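De: Yaneth Cáceres
Para: lista manipulacion-textil
Fecha: 10 de junio
Asunto: Re: [manipulacion-textil] La pinza se cierra sola al soltar la parada

Hola, Jeptoo, hola a todos:

Perdonad que conteste con tanto retraso y que me vaya a alargar, que ya me conocéis. Leí tu mensaje la misma noche que lo mandaste, con la cena a medio hacer, y lo primero que hice fue dejar la cuchara y escribir al taller para que nadie metiera la mano entre los dedos de la pinza hasta que yo llegara. Lo segundo fue alegrarme mucho de que tu compañero esté bien. Dale un abrazo de nuestra parte, aunque no nos conozca.

Copio tu mensaje, que hay gente que se ha dado de alta después:

> Queridos compañeros:
>
> Escribo por un susto que tuvimos ayer y que me gustaría que
> leyerais todos los que usáis la controladora Riltora, sobre todo
> si la tenéis en un brazo Trurkarix como nosotros.
>
> Estábamos doblando telas. El brazo se quedó con un borde pinzado
> y no lo soltaba, y en pantalla salió el aviso 713, que según el
> manual es «posición de dedos no fiable». Pulsamos la seta, como
> está mandado. Mi compañero tiró del paño con la mano, lo sacó y
> se quedó un momento alisándolo, con dos dedos todavía entre los
> de la pinza. Yo desenclavé la seta. No di ninguna orden, no
> pulsé rearmar, no toqué la consola. La pinza se cerró.
>
> Se cerró despacio y se llevó una marca en la yema y nada más,
> pero podría haber sido otra cosa y no he dormido bien. He
> buscado en el registro y lo único que veo es una línea de
> Tenora que dice «referencia iniciada» 133 ms después de soltar
> la seta.
>
> ¿A alguien le ha pasado? ¿Es la controladora, es Tenora o es
> que lo tenemos mal cableado? No quiero volver a encenderlo sin
> entenderlo.
>
> Un saludo muy cordial,
> Jeptoo Kimaro

Pues sí, Jeptoo, nos ha pasado, y me da bastante vergüenza contarte que nos pasó en febrero y que no lo apunté como debía. En la hoja del turno puse «pinza rara tras parada, reiniciada, bien». Así, tal cual. Como no había ninguna mano cerca, lo tomé por una manía del aparato y seguimos trabajando. Si hubiera escrito entonces a la lista, a lo mejor tu compañero no se habría llevado el susto, y te pido disculpas por ello.

Después de leerte nos pusimos a reproducirlo en el taller de Umali, con el brazo a velocidad reducida y un rollo de gomaespuma haciendo de dedo. Os cuento lo que tenemos, separando lo que hemos comprobado de lo que solo sospecho.

Comprobado. Al pulsar la seta, en nuestro cableado se corta la alimentación de potencia y con ella la de la pinza. Si durante el corte alguien mueve los dedos (por ejemplo, tirando de una tela que se ha quedado cogida), la Riltora, al recuperar tensión, encuentra una posición que no coincide con la última guardada. Entonces da el 713 y deja levantada la petición de referencia. Hasta aquí todo me parece razonable. Lo malo viene luego: Tenora ve esa petición y, si la casilla «referencia automática» está marcada, la atiende en cuanto hay tensión, sin esperar al rearme. Y la referencia de la Riltora se hace cerrando hasta el tope. La casilla viene marcada de fábrica. En nuestra instalación lo estaba, y yo habría jurado que no.

También comprobado: la fuerza durante la referencia no es la que tengáis configurada para coger. Nosotros trabajamos la tela con 8 N y estábamos muy tranquilos con eso, pero al referenciar la controladora usa su propio valor, que está en otro menú y que no se ve desde la pantalla de receta. No os doy la cifra que medimos porque el dinamómetro que tenemos es de pesar maletas y no me fío de él. Era claramente más. Miradlo en la vuestra.

Sospecho, y aquí me podéis corregir, que tu primer problema (que no soltara el borde) y el segundo son la misma avería vista por los dos lados. Cuando la tela tiene varias capas y un dedo se mete entre ellas, la pinza hace tope antes de lo previsto. Después de muchas repeticiones la posición se va corriendo un poquito, y llega un momento en que «abierto» para la controladora ya no es abierto del todo. A nosotros nos saltó el aviso en el ciclo 526 de la tanda, con una tela verde que lleva cremallera y dobladillos gruesos. Con los paños lisos no hemos conseguido que salte, aunque es verdad que les hemos dedicado menos rato. El acople del motor tiene un prisionero que estaba flojo. Lo apretamos, claro, y ahora no sé qué parte del corrimiento venía del prisionero y qué parte de las capas, que es lo que pasa por arreglar las cosas antes de medirlas. Me regañaron en casa por eso y con razón.

Lo que hemos cambiado aquí, de momento:

Primero, la casilla de referencia automática está desmarcada y la configuración, con contraseña. Ojo, que al actualizar Tenora vuelve a marcarse. Lo hemos visto dos veces, así que hay que mirarla después de cada actualización.

Segundo, la petición de referencia pasa ahora por el rearme. Soltar la seta no mueve nada. Hace falta el botón azul, que está fuera del alcance del brazo, y quien lo pulsa dice en voz alta «cierro» antes de pulsarlo. Esto último parece una tontería y es lo que más nos ha costado coger como costumbre, porque al principio nos daba la risa.

Tercero, la tela pinzada no se saca a mano con la potencia cortada. Se corta, se abre la pinza con el husillo manual (la llave Allen cuelga ahora de una cadenita en la base del brazo) y entonces se retira la tela. Si la tela se estropea, pues se estropea. A los que somos de natural ahorrador nos duele, pero hay que hacerlo así.

Cuarto, y esto es provisional hasta que venga el electricista: la seta no basta para trabajar entre los dedos. Si hay que meter la mano, se baja el seccionador y se le pone el candado. Sé que es un fastidio porque la cámara tarda una eternidad en volver a arrancar. Hacedlo igual, por favor.

Sobre tu pregunta del cableado, Jeptoo: por lo que cuentas, yo no diría que lo tengáis mal, lo tenéis como nosotros y como viene en el esquema. Lo que pasa es que el esquema protege el brazo y deja la pinza en tierra de nadie. El brazo no se mueve hasta que rearmas, eso lo hemos probado muchas veces y es firme como una roca. La pinza va por su cuenta. He escrito al soporte de Riltora con el registro completo y una descripción paso a paso, y otro tanto a los de Tenora. De momento tengo dos respuestas automáticas muy amables. En cuanto me conteste una persona lo pongo en la lista.

Mientras tanto me ayudaría mucho que los que tengáis la misma combinación me dijerais tres cosas: qué versión de Tenora usáis, si la casilla estaba marcada y si el 713 os sale solo con telas de varias capas o también con las sencillas. No hace falta que lo probéis con la potencia puesta. Con mirar el registro antiguo me vale, buscad «referencia iniciada» y fijaos en si la línea anterior es un rearme o no.

Ah, y una cosa más, que casi se me olvida. Alguien me preguntó por privado si no bastaría con vigilar los dedos por la cámara de la muñeca y parar si se ve una mano. A mí no me convence nada como medida de seguridad. Para revisar cómo ha entrado el dedo en la tela sí que la usamos a diario, y para eso va de maravilla, pero con la tela doblada hay ratos en que del dedo se ve bien poco y no sabes ni cuánto ha entrado ni si está abierto. Juzgad vosotros mismos:
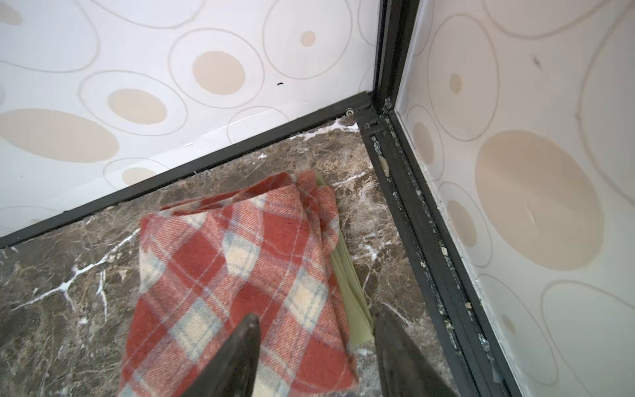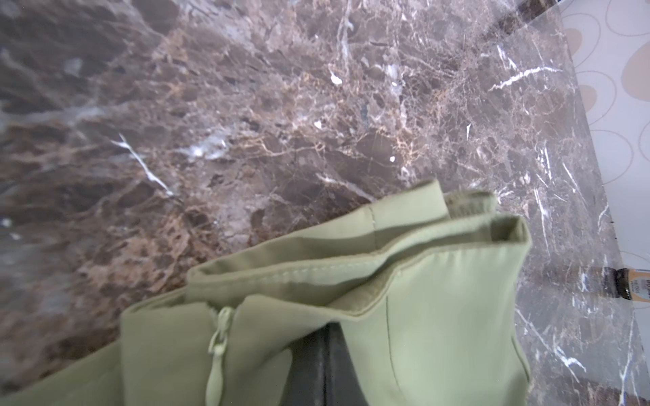
Cámara de muñeca, telas sobre el mármol. En la primera se ven los dos dedos separados; en la segunda, uno metido entre las capas de la tela verde.

En la primera no tendría reparo en decir cómo está la pinza. En la segunda, con la tela envolviendo el dedo por los dos lados, yo no me atrevería a decir cuánta apertura hay, y es en un enganche de esa clase cuando a uno le entran las ganas de tirar con la mano.

Jeptoo, si te apetece, llámame cualquier tarde y repasamos juntos tu registro, que a veces entre dos se ven mejor las cosas, y así me cuentas también qué tal va la mudanza del laboratorio. Y lo de no haber vuelto a encenderlo me parece muy bien hecho. No tengas prisa.

Un abrazo grande para todos,

Yaneth Cáceres
Taller de Umali

P. D.: La llave del husillo es de las pequeñas y la que viene en la caja se redondea enseguida. Comprad una buena.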